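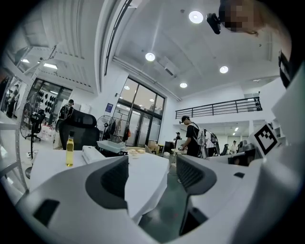 June, late, and my feet hurt. I'm writing this on the floor of the apartment with my back against the couch because if I sit on the couch I'll be asleep in four minutes and then I won't remember any of it tomorrow.

So, toast day. I've been calling it toast day all week and it stuck, even though toast is the least of what we're supposed to be doing at Clanstead. The idea (mine, I'll own it) was that before we try a real breakfast we do the tiniest breakfast there is. A slice of bread, something pale and buttery on a plate, oil, one pan, one burner. I figured we'd be done with it by lunch. Ha!

First the table. I love that white table and I also hate it, since every crumb shows up on it like a crime. I put the cloth down early, then I took it off, then I wanted it back. I go back and forth on this. A bare top wipes clean in one pass and it's nicer to look at, but everything skates around on it, and a plate that skates is a plate I end up buying again. With the cloth on, things stay put, but then crumbs get into the folds and you have to take it outside and shake it, and of course there was wind. I had crumbs in my hair until mid-afternoon and not one person mentioned it.

Then the oil. I've gotten very opinionated about oil! I used to pour straight from the bottle at home, just a big careless glug, and my eggs came out like they'd been swimming. Now I put a few drops on a folded paper towel and wipe it across the pan. My aunt did it that way and I thought she was being cheap. She was right and I owe her an apology, and probably an omelette.

The rectangular pan is my favorite thing of the whole setup. It's light blue and it has a wooden handle and it makes me want to be a person who makes rolled omelettes on a weekday. I tried one at home last month in my ordinary round pan and got something like a wet sock. I think the corners are the trick, or the straight sides maybe, you've got an edge to push the roll against. For bread it's good too, one slice sits in there pretty snugly and you can butter the pan and not the bread, which was today's big argument.

I'm a butter-the-pan person. Always have been. You get it foamy, you lay the bread down, you leave it alone. Leaving it alone is the hard part, I poke at everything. Giuliana thinks buttering the pan is how you get one dark patch and three corners of dry bread, and I have to admit I've eaten plenty of that.

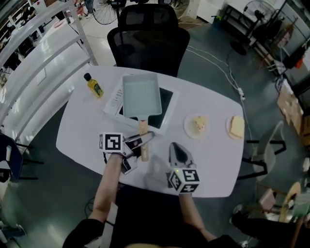
Cosmin Lungu said we were both wrong and that it should be mayonnaise, spread thin on the outside, right out to the crust, and cooked lower than you'd think for longer than you'd like. I made a noise. He said go ahead and make noises, but mayonnaise doesn't burn as fast as butter does and it doesn't tear the bread, and had I ever once in my life managed to spread cold butter on soft bread without making a hole in it?

No. I have not. I told him I'd try it at home, in private, where I can lie about the result.

Anyway, heat. I keep forgetting that an induction burner gets going so much quicker than my sad old electric coil. My coil at home takes forever, I can put the pan on and go brush my teeth. You can't wander off from induction. I did a practice run at my sister's once and had smoke before I'd even opened the bread bag, so now I lay everything out first and only then touch a button. Plates on the right, oil up at the back left, pan in the middle with the handle pointing at me. I like having the handle come toward me. Teófilo says you should always turn it to the side so you don't catch it with your sleeve, and he's correct, and I still don't do it.

Lunch was late. I ate standing up, naturally, two pieces of plain bread and an orange, after a whole morning of thinking about toast. Myrto had brought soup and she gave me the last of it in a mug, bless her. She also talked me through how she does a fried egg on top of toast, with the edges going lacy and a spoon of the hot oil over the yolk, and I was so hungry by then I could have cried. 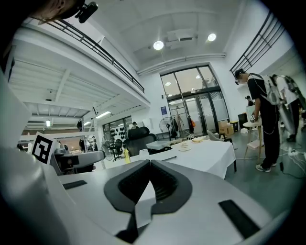
So I've decided eggs are next. I want a bowl with a spout, because pouring beaten egg out of a regular bowl goes down the side every single time, and I want long cooking chopsticks, which I'm terrible with. Anselmo says a thin spatula is fine for beginners. I'm choosing not to be insulted.

Things I need to remember: more paper towels. A second cloth so one can be in the wash. Buy the thicker bread, the thin stuff goes limp the minute butter gets near it. Also ask Giuliana where she got the little plates, I want two for home.

It's past eleven and now of course I'm starving. There's half a loaf in the kitchen and, I just checked, a jar of mayonnaise. I'm not telling Cosmin.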